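Bench notebook, Fisanby workshop, May

Started a little after 9, later than I meant to, as the kettle and Marjorie both needed attention first (Marjorie wanted to tell me all about her trip, and I wanted to hear it, so no complaints there). The plan was to give the big table a proper going-over before the Lindell order gets laid out on it. We've been putting that off since the winter and the top had started to feel tacky under the forearms, which is a miserable thing when you're folding paper all day.

1. Washing down

Warm water with a little dish soap first, then a second wipe with clean water, always along the grain. I used to scrub in circles and Slavica cured me of it years ago! The laminate is really very forgiving, but the faint lines do hold a bit of old glue, and you only find it by running your fingertips over the surface with your eyes shut. Two stubborn spots near the wall end. I laid a damp cloth over them for 2 minutes and they came up with the edge of an old plastic card. Please don't use the metal scraper, whoever is tempted next. It lives in the drawer for the glass and it should stay there.

2. Lining up with the wall

Krum thinks the table has crept away from the wall over the months, and I think he's right, the way we all lean on it. We pushed it back and checked the far edge against the wall by eye and then with the long rule. Good enough for cutting, I'd say. Radka would like felt under the feet so it slides less noisily, but I'm worried it will slide more, full stop. Left that one open. If anybody has tried it at home, write in the margin.

Height measured again while I had the tape out: 74 cm. Fine for sitting, a touch low for Stavros when he stands to trim, and he has been very patient about it. The old Baltent blocks might do if we can find all of them.

3. How it looks now

So nice to have the pale top clear against that white wall again, it makes the whole end of the room feel lighter, and people have started drifting over to it already.

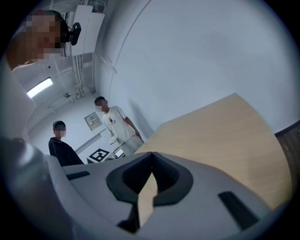

4. Paper for the Lindell order

200 sheets of the Todorova cream, to be counted out on the clean end and kept under a board overnight. Still to do: ask Slavica which way she wants the grain running, and find the second bone folder.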